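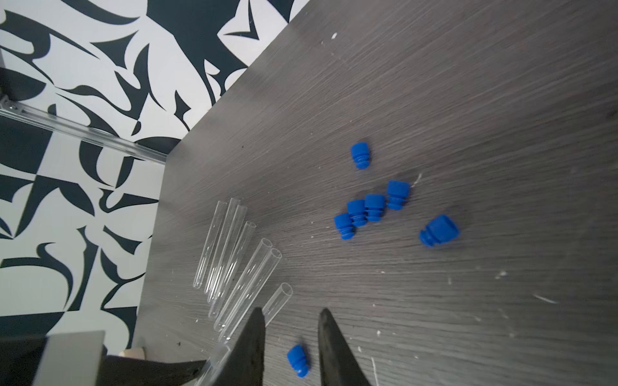 Writing the Entertainment Beat
Week 3 handout: "In Talks," "Circling" and Other Weather Conditions
Instructor: Sarahí Beltrán

Read before class, along with the packet. Last week's handout on junket interviews still applies, and the people who left theirs under the chairs may collect them from me.

1. What a casting story is

A casting story tells readers that a performer will be in something. That is the whole genre. It ought to be the easiest thing on the beat, and it takes up a whole week of this course for one reason: most casting stories are published before the performer is in the thing, and quite a few are published before the thing exists.

A show goes through a long stretch in which it is mostly phone calls. During that stretch somebody usually benefits from a headline. The producers may want a buyer to believe a star is interested. The star's side may want a different producer to believe the star is nearly gone. A rival for the part may want everyone to think it's still open. All of these people have phones, and some of them have your number.

Your source can be telling the truth and still be using you. Write the story anyway, if it's a story. Just know whose errand you are running.

2. The vocabulary

Trade language for casting looks like a ladder, with each term a rung closer to the set. Writers treat it that way and readers have learned to. In practice the rungs are loose. Here is what each term should mean in copy you hand in to me.

Wish list. Somebody wrote a name down. Fans have wish lists, and so do executives, and they overlap more than executives would like. Never a story by itself.

Eyeing. The production would like this person. The person may be unaware of it and may be on a boat. If you can't say whether an approach has been made, say that you can't.

Circling. The same thing from the other direction, with a suggestion of sharks. I'd be glad never to see it again. If you must use it, you need someone on the performer's side saying there is real interest.

Had a meeting. Two parties sat down. In this business people sit down constantly. A meeting is a fact and may be reported as one, but the verb "land" doesn't follow from it.

In early talks. An approach has been made and somebody didn't say no. There may not be an offer.

In talks. There is an offer or something very like it, and representatives are discussing terms. Money, dates, size of trailer. Talks fall apart over all of these, and over the dog.

In final talks. The parties agree on the large things and are arguing over the small ones. You need two sources on this, and they can't be two people at the same company who had lunch together.

Attached. The slipperiest word in the glossary. It can mean a signed agreement, or a friendly understanding that if the money ever turns up the performer will pick up the phone. Performers have been attached to projects for a decade without reading a page. Ask your source, in plain words: is there a contract? Put the answer in your story.

Set to star, has joined, has been cast. Done. Signed, or confirmed on the record by someone with the authority to confirm it. A performer's cousin lacks this authority, however nice she is on the phone.

3. Worked case: the Brorutley story

You have the clippings in your packet. The case is useful to us because no one in it told a flat lie, and the result was wrong from end to end.

Gedo, a production company with one hit behind it and a lease to pay, was developing a period drama called Brorutley, set in a failing seaside hotel. In December the entertainment site Cultia ran an item of 465 words saying that a well-known film actress was "in talks" to play the owner. The item cited "sources close to the production." It had one source, who worked for the production. I suppose that is close.

What had happened was this. The actress had been sent a script. Her representatives at Contreras had acknowledged receiving it, warmly, as they acknowledge everything. The source at Gedo described this to the reporter as "a conversation." The reporter wrote "early talks." An editor, trimming the headline to fit on a phone, took out "early."

Look at how small each step is. A script arrives, and that's a conversation. A conversation is early talks if you squint. Early talks are talks. Had you stopped any of those people in the hallway, each could have defended their own word with a clear conscience.

By the next evening 21 other outlets had the story. Go through the clippings and mark every one that did any reporting of its own. You'll have plenty of ink left. Most credit Cultia, some credit an outlet that credited Cultia, and a few credit "reports," a word that makes one phone call sound like a stack of paper. "In talks" becomes "set to" in the fourth clipping. In the ninth she "stars." The eleventh asks whether the role will bring her an award, and decides that it might.

Then came the analysis. My favorite is the 859-word essay on what her "surprising move to television" says about the film business. It is well written. The argument is clear, the examples are good, and the event under discussion hadn't taken place.

Contreras said nothing for three days. Notice that, because silence gets treated as confirmation and it's nothing of the kind. A firm may keep quiet because the story is true, or because it's false and flattering, or because the one person allowed to comment is skiing. When a statement did come, it said that the actress "has great respect for the team behind Brorutley and is not currently involved." That's a denial wearing a nice coat.

Cultia updated its item by adding one line at the bottom. The headline stayed as it was. Of the others in the packet, two corrected, one deleted the page, and the rest moved along to whatever was next.

4. Reading the statement

Publicists choose words with care and are entitled to expect that you'll read them the same way. A few common ones:

"Not currently involved" leaves last week and next week open.

"No deal is in place" is true of every negotiation until the moment it ends, so it tells you almost nothing about talks. Students tend to report it as a denial. It isn't one.

"We don't comment on rumor and speculation" is no comment. Report it as no comment. Don't write that the firm "refused to deny" the story, a phrase that can be used about anybody and anything. I refuse to deny that I once played bass in a wedding band.

"That is inaccurate" should send you straight back to ask which part. Sometimes it's all of it. Sometimes you have the wrong month, and the publicist is delighted to let the whole thing sink on that account.

Ask the follow-up in writing. Keep the reply.

5. Picking up somebody else's story

Most of you will start at a site where aggregation is a large share of the day. I'm not going to pretend otherwise or be grand about it. I did it for years, at a desk beside a vending machine that hummed in B flat. It can be done decently.

Name the outlet that did the work, high up, and link to the original. Read the original to the end, including the update at the bottom. Keep its verb. If they wrote "in early talks," you write "in early talks," even when your headline would be so much happier without it. Make one call or send one email of your own; it takes less time than choosing the stock photo. If the story falls over later, go back and fix the headline as well as the body, since the headline is all that most people saw.

And leave out the paragraph of reaction. "Fans are losing their minds" generally means four posts, one of them about a different actress.

6. When you're the one who got it wrong

You will be. Say what was wrong, say what is right, put it at the top, and date it. A correction shouldn't read like a hostage note, and it shouldn't read like a press release for your high standards either. "An earlier version of this article said that she had been cast. She has been sent a script." Two sentences, and everyone can get on with lunch.

"This is a developing story" isn't a correction. Neither is a quiet change of verb at midnight. People take screenshots.

7. For class

Bring the packet with your markings. We'll spend the first half hour on the clippings and I'll call on people, so please do more than the top three.

Written work, due at the start of the session: take the December item and rewrite it using only what the reporter could have known that afternoon. Supply your own headline. It must fit on a phone screen and it must be true. Several of you will find that there isn't much of an item left, and a short paragraph explaining to an imaginary editor why you aren't filing is an acceptable answer. Make it polite. The editor has a traffic target and a headache.

Also choose one casting story published in the past month and trace it back to the first outlet that ran it. List the verb used at each stop along the way. Handwritten is fine if I can read it, and with two of you, you know who you are, I can't.

Office hours are unchanged. The room next week is not the one printed on the syllabus; check the door.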